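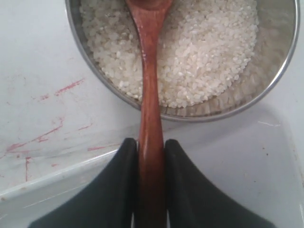 ## Chapter 7: Who Checks the Checkers?

By the end of the last chapter we had a working definition of a false rumor and a sense of how fast one can move through a town. This chapter turns to the remedy most often offered: the warning label. A post is reviewed, found wanting, and tagged with a short note telling readers that its claims are disputed. Platforms like labels. They are cheap, they can be counted, and they look good in a yearly report. Whether they change what people believe is a harder question, and you should be slow to accept anyone's answer to it, including ours.

Consider Hitotow, a neighborhood messaging service that began labeling posts in July. Its first report said that 3524 posts had been reviewed and 2465 of them labeled. The company called this a success. But a success at what? The figures tell us how busy the reviewers were. They say nothing about how many people saw a post before the label went on, and in the town of Irkside, where a false story about the water supply had gone round, the delay was up to 18 hours. Most sharing of a rumor happens early. A label that arrives after supper does little for the people who passed the story along at breakfast.

Roxana Ciobanu, who spent a winter interviewing Irkside residents, found a second problem. Many of them had noticed the labels and read them as a badge of honor. If the company wanted to warn people off a story, they reasoned, there must be something in it. Others took the lack of a label to mean that a post had been checked and passed, when in most cases no reviewer had opened it.

We should be careful with her findings too. People are poor witnesses to their own habits – ask a friend how often he looks at his phone, then watch him for an hour. Ciobanu spoke mainly to residents who were willing to talk, and those with strong feelings about the water story were likely the most willing.

The rival service Taretti hired an outside firm, Voicu, to do its checking, and made much of the firm's independence. Taretti also paid the firm's bills and chose which posts it would see. Keep that arrangement in mind when you reach Section 7.3.

### Before you read on

Write down the last claim you saw online that carried a warning. Did you read the warning? Did you look for the evidence behind it, or did you take the label's word for it? Keep your notes, as you will need them for the exercise at the end of Section 7.2.

### 7.1 What a label can and cannot measure

We begin with the simplest case, a single post seen by a single reader.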